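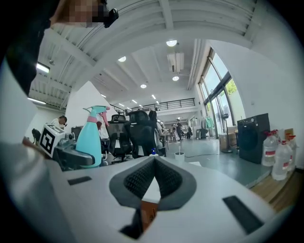

Before you budget for a laundry robot

Every June the same ads come back, promising a machine that will sort, load and fold. I run the laundry for a small guest house and I have priced three of them. My advice is to sit on your money for a while.

Price the whole setup

The Mastis was quoted to me at 527 a month. That left out the mounting arm, the training visit and the spare finger pads. Ask for one number with everything in it, in writing. If the seller says "it depends," write down what it depends on.

Time yourself first

Use a kitchen timer for one ordinary week. Loading our front loader took me 16 minutes a day, all loads together. Folding took far longer, and folding is the part these sellers get vague about. Nidham's brochure talks about towels for two pages and never mentions a fitted sheet.

Measure the floor

Leave room for the washer door to swing fully open, plus a person with a basket. Move the detergent jugs and spray bottles off the floor before you measure, then decide where they will live. A shelf costs very little — buy that first.

Ask about the dull stuff

Who replaces the pads? What happens when a sock gets caught? Tadier offers a 90-day warranty, and wear parts are not in it. Xiong would not let me bring my own sheets to the demo. I left.

Put cash aside anyway

I'd hold back up to 33 percent of the purchase price for repairs in the first year. If that makes the purchase impossible, you have your answer. A second set of hampers and a better folding table did more for me, and neither one needs a software update.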